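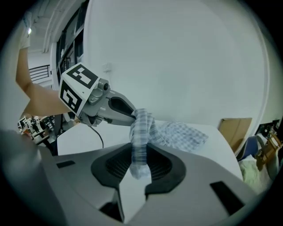 Figure 3. Two-handed handling of a checkered cloth with hand-held grippers, seen from the camera on one of the tools.

Print this page | E-mail this article

3.2 Rules for recording cloth tasks

Written rules for demonstrations with soft goods remain uncommon, and sites that share data often differ in small ways that are hard to find later. The Desora protocol was drawn up to reduce these differences between the Damimden and MacRitchie sites. It applies to every session in which cloth is passed, folded or spread with hand-held grippers.

Before each session the operator checks that the marker cube is firmly seated and that the lens is clean. Both tools are then held still over the table for 15 seconds. A demonstration may not exceed 60 seconds. After 12 demonstrations the operator rests, and the calibration check is repeated before work resumes.

During a transfer, the cloth should stay in view of at least one camera. Figure 3 shows the grip position to which this rule applies: the second tool pinches the upper end of the cloth, while a bunched strip hangs in the jaw opening of the first. Operators are asked to keep the marker faces clear of the forearm and sleeve.

Bystanders in the background are permitted under the protocol if they cannot be identified at the stored resolution. Where they can, the recording is withheld until consent is on file. The first release under these rules contains 600 demonstrations, stored in the Driltesus format with the session checklist attached to each.

Print | E-mail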